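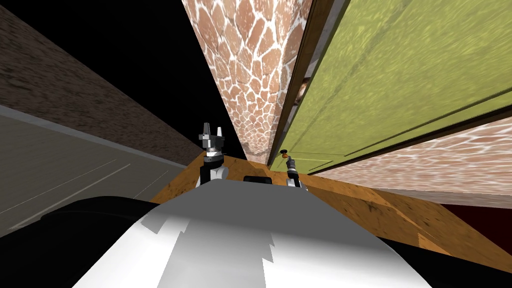
# Unit 2: Form, Finish, and the Table Lamp

Course handout, Department of Product Design
Lecturer: Mpho Khumalo
Studio assistant: Tanvir Kodikara

## Purpose of the unit

This unit considers how the outer form of a small household object tells a person how to use it. The table lamp serves as the main subject. It has few parts, most people have used one since childhood, and its main function can be judged by eye in an ordinary room. Students should read this handout before the studio session and bring a lamp of their own choosing, with its cord and bulb.

## Terms used in the lectures

**Cue.** Any feature of an object that suggests an action. A knurled ring suggests turning. A shallow dish in a flat surface suggests pressing.

**Visual weight.** The apparent heaviness of a part, which may differ from its measured weight. Dark, matte, and broad parts generally look heavier than pale, glossy, or narrow ones of the same size.

**Parting line.** The line at which two molded or cast parts meet. It may be hidden, left plain, or made into a feature of the design. Each choice affects cost and must be decided early.

**Finish.** The final state of a surface, including its color, texture, and gloss. In this course, finish is specified in words and by sample. A rendering alone is not accepted as a specification.

## Surfaces in rendered views

Students will present their first proposals as computer renderings. A rendering allows a designer to compare materials at an early stage, but it can also flatter a weak form. Strong grain or a dramatic angle may draw attention away from poor proportions. Proposals must therefore include at least one plain view, at eye level, with every surface set to the same neutral gray.
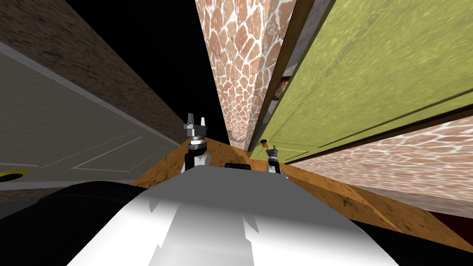 *Figure 1. Computer rendering: two grippers over a wooden countertop.*

The position of the light source should be written on each sheet. Where a surface is curved, the edge between its lit and shaded areas is often the best evidence of whether the curve has been well drawn. A ragged or broken edge may come from the model or from the rendering settings, and students should find out which before the review.

## Case study: the Darnusent lamp

The Darnusent is a low table lamp developed by Pejman Pakzad for the firm Kakska. It has a round cast base, a short stem, and a fabric shade. The switch is a collar at the foot of the stem, and the entire collar turns.

The first prototype had a base 104 mm across. In user trials, people reached for the shade and tilted the lamp while looking for the switch. Pakzad widened the base, cut fine vertical ribs into the collar, and left the stem above it smooth. The ribs catch light from the shade, so that the collar can be found by sight when the lamp is on and by touch when it is off.

Three points deserve attention:

- The collar and stem are the same color. The difference between them is one of texture only.
- The cord leaves the base directly opposite the maker's mark, which gives the lamp a front.
- The parting line between base and collar is left open as a narrow shadow gap.

The shadow gap was disputed within the firm. Rezaul Sheikh, who was responsible for production, held that it would collect dust and asked for a flush joint. The gap was kept, although its depth was reduced. Students should be ready to argue either position.

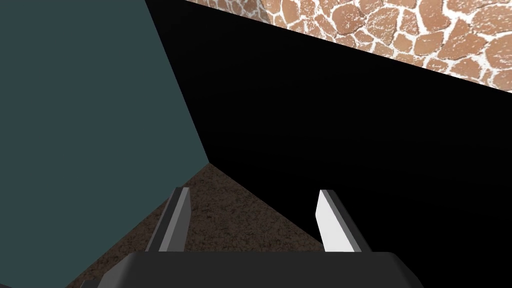 A useful comparison is the Asport reading lamp, in which the switch is placed on the cord. The base and stem are free of any control, and the outline is cleaner as a result. The user, however, must follow the cord by hand to find the switch. Neither lamp should be treated as the correct answer.

## Studio exercise

1. Draw your lamp at full size from the front and side, omitting the bulb.
2. Mark every cue in red. Include those that mislead.
3. Redesign one control without altering the overall outline.
4. Prepare the neutral gray view described above, together with a finish sample no smaller than 100 mm square.
5. Write a statement of one page or less explaining the change.

Work is to be left in Room 1603 by the end of the last studio session in November. Late work requires the written approval of Ashraful Paul, the unit coordinator.

## Assessment

Drawings and model views carry half of the mark. The remainder is divided equally between the finish sample and the written statement. Quality of rendering is not assessed separately.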